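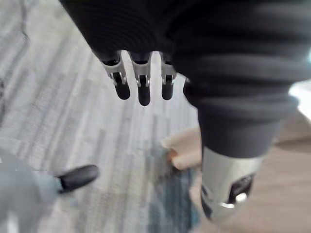
3.2 Ribbed knits and the size label

By Tùng Tô, October
Print | E-mail | 14 shares | 0 comments

Figure 2. Dark charcoal knit with horizontal ribbing and a gathered lower edge.

From the 1447 returns recorded by the Bandari shop, we kept 500 in which the buyer had written a reason by hand. Ribbed knits make 113 of these. The most common complaint is that the sleeve is too wide at the wrist, although the size on the label was the usual size of the buyer.

Pronounced ribs, as in Figure 2, make the width of a garment difficult to judge by eye. The fabric falls in soft folds, and two people can measure the same sleeve with different results. Hoàng proposed to measure it under a small fixed weight, and we follow this method. In 31 returns the reason could not be read with certainty. We have left them in the total but they are not used in Table 4.

Share (6) | Print this section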